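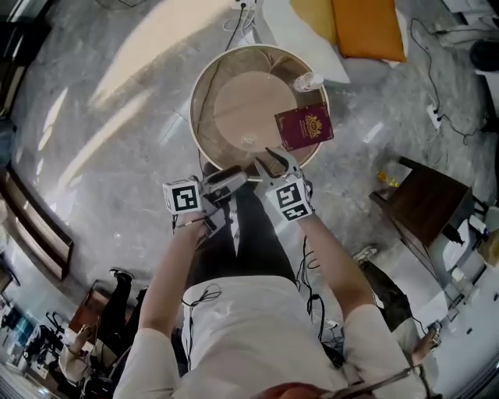 頭部カメラ、俯瞰。丸テーブル上のパスポートに右グリッパの指先を寄せた時点。両グリッパにマーカーキューブ。

件名: Re: [手持ちグリッパ教示] 薄物の把持と縁からの張り出しについて

Denberg側の収録担当です。返信が遅くなりました。いただいた質問に順に回答します。引用は必要な部分だけ残しました。

> 2月分の収録データを受け取り、再生と軌道復元を一通り確認しました。
> 大半は問題ありませんが、薄物(パスポート、カード類)の試行で
> 右手の軌道が把持の直前に跳ぶものがあります。
> 跳びの大きさは数センチで、1〜2フレームで戻ります。
> キューブの面が切り替わる瞬間と一致しているように見えますが、
> そちらの処理で同じ現象は出ていますか。

出ています。当方の処理で跳びを検出した試行は194件で、ほぼ全部が右手側です。原因はご推察のとおり面の切り替わりです。薄物を縁から拾う動作では手首を外側に倒すため、それまで正面に見えていた面が斜めになり、隣の面が主になります。両方の面が浅い角度で見えている間は、一面だけで解いた姿勢が二つの解の間で反転しやすくなります。

対処は次の二点です。

(1) 姿勢推定を面ごとに行わず、見えている面の角点をまとめてキューブ一個の剛体として解く。これで跳びの大部分は消えます。面間の相対位置は設計値を使わず、キューブごとに較正した値を入れてください。印刷シートの貼り付け誤差が無視できません。Telloren形式の設定ファイルには左右別の欄があるので、左右に同じ値を入れないよう注意願います。

(2) 一面しか見えていない区間は、前後の姿勢から連続性の高い解を選ぶ。区間が13フレームを超えたら補間せず欠測扱いとする。以前はもっと長く補間していましたが、把持の瞬間が補間区間に入ると、指を閉じるタイミングと手先位置の対応がずれ、学習側で閉じ遅れとして現れました。

> 魚眼の補正についても確認させてください。
> 画面周辺部にグリッパがあるとき、奥行きが系統的に浅く出ます。
> 較正は一度だけでしょうか。

収録セットの開始ごとに較正板を撮っています。ただし較正板を画面の端まで動かしていないセットがあり、その場合、周辺部の歪み係数は中央寄りの点からの外挿になっています。奥行きが浅く出るのはこのためと考えます。該当セットの一覧は別送します。再較正できるものは係数だけ差し替え、画像は変更しません。

なお、補正は検出した角点に対してのみ行い、画像全体を平面に展開してからの検出は避けてください。周辺部が引き伸ばされ、マーカーの縁がぼけて角点の精度が落ちます。検出は元画像、幾何は補正後の座標、という順序です。MacBrayneの旧スクリプトは画像を先に展開するため、そのままでは結果が一致しません。

> 薄物の置き方に規定はありますか。
> 縁から張り出しているものと、完全に天板に乗っているものが混在しており、
> 方策を一つにまとめてよいか迷っています。

規定はあります。手順書の文言が曖昧だったので書き直します。

・張り出しあり: 対象の一辺または一角がテーブルの縁を越えている。片方の指を下側に入れ、上下から挟む。
・張り出しなし: 対象全体が天板上にある。いったん縁まで滑らせ、張り出しを作ってから挟む。

後者は押さえて滑らせる区間が前に付くだけで、挟む区間は前者と同じです。当方では一つの方策にまとめ、張り出しなしの試行に滑らせ区間の開始と終了の印を付けています。分けて学習させた版も試しましたが、滑らせ終わりの位置がばらつくと後段の方策が初期位置の分布から外れ、つなぎ目で止まることが多くなりました。まとめた版のほうが扱いやすいというのが現時点の判断です。

縁の形状には注意が必要です。今回の丸テーブルは縁が細く立っているものとして扱ってください。平らな天板の端を前提に下側の指の進入高さを決めると、縁に当たるおそれがあります。人が操作する場合は手応えで無意識に避けるので、映像だけを見ていると気付きません。実機に載せる前に、進入高さの下限を別に与えることを勧めます。

> 周囲に透明な物体がある試行は除外すべきでしょうか。

除外不要です。ペットボトル等は妨害物として残しています。把持対象でない限り、軌道への影響は経路の取り方に限られます。対象として使う場合は別課題とし、薄物の試行とは混ぜないでください。卓上物体の自動ラベルは透明物の見落としが多いため、ラベルの有無を根拠に「妨害物なし」と分類しないよう願います。

> 左手が動いていない試行の扱いは。

左手が待機しているだけの試行も両手分を保存しています。学習時に左手の行動を損失から外すかどうかは、受け取り側で決めてください。当方の設定では外していません。外すと、待機中の左手がゆっくり流れる現象が実機で出ました。待機も教示の一部として扱うほうが安定します。ただし左手のキューブが画面外に出た区間は、静止と欠測の区別がつきません。可視フラグを必ず参照してください。静止として埋めると、復帰した瞬間に大きな速度が出ます。

件数について。2月分の総数は2,270件、上記の欠測規則と目視確認を通したあとで使えるものがおよそ2,000件です。前回の一覧にあった数字は目視確認前のもので、破棄してください。

遠隔操作で取った試行との混合についても触れておきます。Gelettiの双腕機を遠隔で動かした分は、指先の速度が手持ちよりかなり遅く、そのまま混ぜると挟む直前の減速が二通りになります。時間軸を正規化して混ぜる案もありますが、滑らせ区間では摩擦の効き方が速度で変わるため、一律の伸縮は勧めません。当方では手持ちの分で学習し、遠隔操作の分は評価時の初期配置の再現に使っています。混合を試した方がいれば、比率と課題を教えてください。

未解決の点が一つあります。指の開度です。現在はグリッパ側の記録と映像を時刻で合わせていますが、セットによって一定のずれが残ります。開始時に指を三回開閉し、映像側の開閉と突き合わせて補正する手順を次のセットから入れます。既存分には開閉動作がないので、把持の瞬間を手で打って合わせるしかありません。作業済みの試行から順に共有領域に置きます。

修正版の設定ファイルは同じ場所に上書きせず、新しい版番号で置きました。読み込み側で版番号を固定している場合は変更してください。

Denberg 収録担当

最終更新: 2月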